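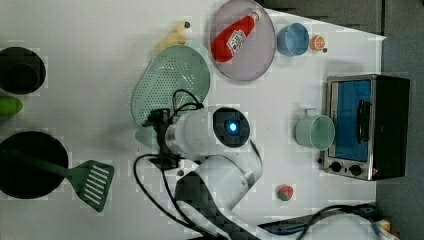
5th February
By Binta Iyamu

Slept badly and was up before the heating. Walked to the Drora bakery and they were out of rye again, so I bought a plain white loaf. Dad called at 9. His knee is better but he won't book the checkup until March.

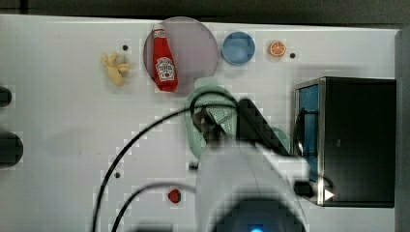 Spent the afternoon on the Nunell tax papers and found the missing receipt inside a cookbook. Soup for dinner, too much salt. I need to return Mrs. Afolabi's ladder.

227 shares
2 comments

Renato Tolentino: Put a potato in the soup.

drurnano231: My dad was the same about his knee. Keep asking him.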